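Stider: a little list of old wallpaper names

Hello, and thanks for having a look! Stider is a plain text list of wallpaper pattern names that I've been typing up from trade catalogues (mostly at the kitchen table, mostly with a cup of tea going cold). There are 1605 entries so far, one per line, and I add more whenever I get a free evening.

What's in each line

Pattern name, maker, main colour, motif, repeat in centimetres. Tabs in between, no quotes. If the catalogue didn't give the repeat I've left it blank, so please don't read a blank as zero!

The motif column has 32 possible values. I started out with far more and it was a mess – "leaf", "leaves", "leafy", you name it – so I squashed them together in April. Berries on a branch go under "foliage" unless there are flowers too, in which case it's "floral". You may disagree, and that's fine, the old spellings are kept in motifs_old.txt.

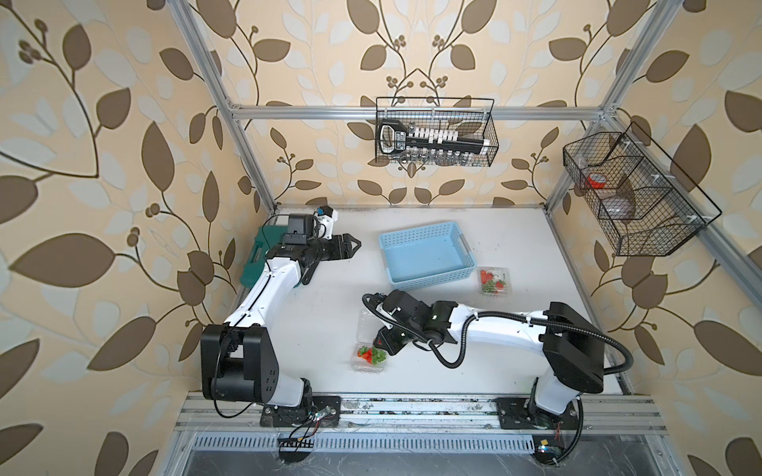

Brown and cream leaves with berries: "foliage" in the list.

Known problems

The Hirner pages were badly faded and some 300 of those colours are my best guess. I've put a question mark after them. Aderia reused names from one year to the next, so you'll find the same name with two different repeats, and both are right as far as I can tell.

Still to do

Finish the Essien borders (50 left, ugh)
Sort out accents in the French names
Decide whether "stone" is a colour

Using it

Do what you like with it, a mention would be lovely. If you spot a typo, open an issue and give me the line number, please.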